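5.3 The strap problem

I promised in the introduction that I would be frank about what broke, and the strap is what broke us most. Of all the faults we logged with the Pustum hand-held gripper, this is the one I would have laughed at in the planning stage. We had spent weeks worrying about tracking drift and about the timing between the left and right units. Then in April the data started going bad because of a piece of fabric.

Some background first. We record bimanual demonstrations, one gripper unit in each hand, and the policy is later trained on the camera view and the opening width from each unit. Handling soft, strappy items was supposed to be our showcase task, with bags, harnesses and belts from our partner Gumell. Zulmira Guerreiro ran most of the sessions and she was the first to notice that the width signal on one unit would sometimes freeze for a second or two and then jump. She wrote it down as "sticky" and kept going, which I would have done too. We didn't connect it to the strap tasks until we had 400 demonstrations in the can and I sat down to plot the widths.

The plots were ugly. In the strap episodes the width trace had flat stretches that didn't match anything the fingers were doing on video. My first guess was a bad encoder, so we swapped it. Same flat stretches. My second guess was the Clesska driver dropping packets under load, and I lost 4 days to that one (the driver was fine, and I owe its maintainers an apology for the tone of my bug report). What we should have done much sooner was watch where the cloth goes. Once a strap is anywhere near the housing it can lie across the opening and sag down into the cavity, and the finger linkage is right behind it.
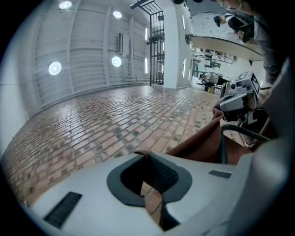 Figure 7. View from one hand-held unit during strap work. The brown strap passes through the opening in the housing; what appears to be a second unit with a fiducial marker is at right.

With that in mind we went back to the bench and tried to make the fault happen on purpose. Zulmira fed a strap into the opening while I opened and closed the fingers, and on the fifth try the linkage caught a fold and stopped dead. The motion felt slightly heavy in the hand, nothing more, so an operator who is busy with the task has little reason to stop. Meanwhile the logger happily writes down the last good width. We repeated this with a stiffer webbing from Penner and could not get it to jam at all, so the trouble seems to need cloth soft enough to fold on itself.

There is a safety side to this as well, and I don't want to bury it. When the linkage lets go it lets go fast. During one bench trial it snapped shut on the side of my thumb – no real injury, but it hurt enough that I put the thing down and went to get coffee. We have since told everyone to set the unit down before clearing cloth from it, and to keep fingers out of the cavity, period.

As for the data, we threw out nearly a third of the strap episodes. The filter is crude: any episode where the width stays constant for more than 10 frames while the fingertips move in the image gets dropped. I'm sure it tosses a few good ones. We also tried a thin flexible guard over the opening, and after 5 sessions with it we had no flat stretches, though the guard picks up glare in the lower part of the view and I am not yet happy with it. Section 5.4 covers what the glare does to training.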